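Ekow Careers Desk questions "follow your passion" advice for new graduates

LILETCOMBE, January 2024 - The Ekow Careers Desk today published Paid to Learn, a short guide to first jobs in marketing and advertising. The guide takes a dim view of much of the advice sold to people leaving college.

Ekow read 60 online courses that promise a start in digital advertising. Only 16 told buyers what entry-level work pays. Just five named an employer that had hired a past student. Several claimed a "100 percent success rate" and did not say what counted as success.

"We kept asking for proof and mostly got testimonials," the Desk said in a statement. "A certificate may help. We have yet to see good evidence that it helps as much as the sales pages say."

The guide is no kinder to unpaid internships. Readers are told to ask who will train them, how many hours they will work and whether the last intern was hired. If the answers are vague, Ekow suggests looking elsewhere.

Tredley, a staffing firm, and the Urbańczyk agency read early drafts. Both objected to the chapter on trial projects, in which applicants write a campaign for free. The chapter was left in, with their objections printed beside it.

Ekow does not claim the guide will get anyone a job. It has not tracked its own readers, and plans to begin doing so in October.

Paid to Learn is free to download from the Ekow website. Print copies are available at the Liletcombe office.

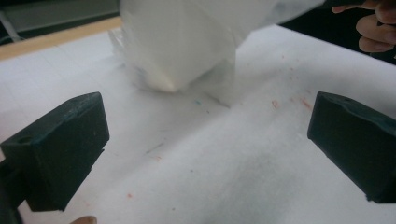
A translucent white plastic bag above a white work surface.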